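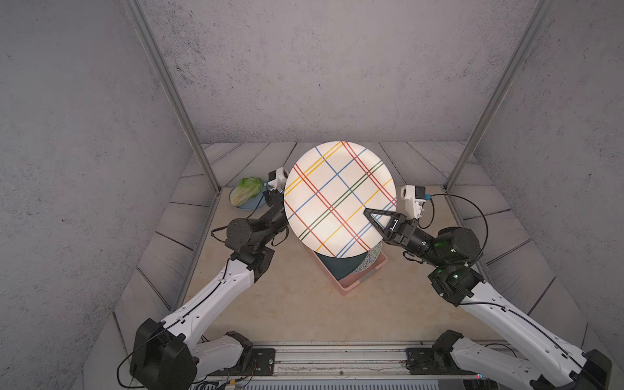

Figure 1. Two arms holding a plaid plate above the dish rack.

Moving a Batch Billing System to an Event Queue
Washington Bezerra and Raíssa Bastos
Final report, software architecture module

1. Background
Hindetti sells spare parts to small garages. Its billing program, Lakmont, runs as one nightly batch job. Orders are read from a shared database, priced, and written out as invoices. If one order has a bad record the whole batch stops and has to be started again by hand. We were asked to find out whether billing could be moved to a message queue without rewriting the pricing code.

2. Method
We left the pricing code as it was and put a thin wrapper round it, which we called Zatgate. Each new order is published as an event. Zatgate picks it up, calls the old pricing routine and publishes the invoice. Orders that fail go to a separate queue with the error text attached.

We tested with a copy of the October data, 1,118 orders in all. The work took nine weeks, one more than planned, mostly because the test database had to be rebuilt twice.
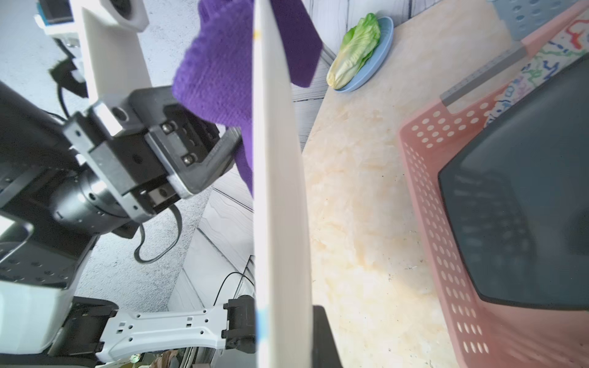
The old batch and the new queue were run on the same orders and the invoices compared line by line. We did not test with more than one copy of Zatgate running, as the pricing routine keeps a temporary file that two copies would overwrite.

3. Results
All but eight invoices matched. The eight differences came from rounding on discounted items, where the batch job rounds once at the end and our wrapper rounds each line. Failed orders no longer held up the rest.

4. Remaining work
The rounding should be fixed first. The temporary file needs to go before the system can be scaled out. Duplicate events are caught by order number, but only until the service restarts.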